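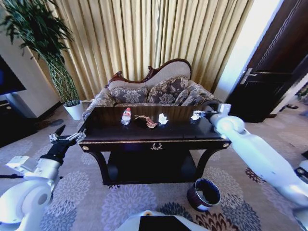

Home Trials Practice Board > Table clearing: draft rule 3

Grallbridge_Secretariat
Members are invited to comment on draft rule 3 before Wednesday. It reads: "Each item shall be lifted singly. The gripper shall be opened and inspected between items."
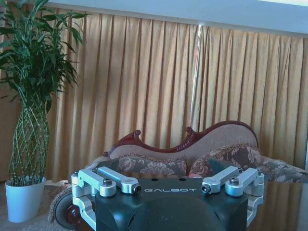 Gripper, with curtains and seating behind.

jesquivel
I support the first sentence. The second would add 14 checks to our usual session at Trujillo, and I cannot see the benefit for dry paper.

Emetti_Ops
I must disagree. Scraps caught in a jaw may be carried to the next surface. The check should stay.
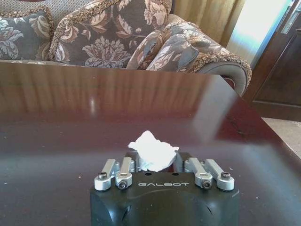

Crumpled tissue held between the jaws.

jesquivel
Would members accept a check after food wrappers only? Polished tops also need a minimum lifting height, and the draft gives none.

Emetti_Ops
Height, yes. Wrappers only, no.

Grallbridge_Secretariat
Both positions are noted. Lifting height will be taken under rule 2. Please send proposed wording to Jovita Esquivel.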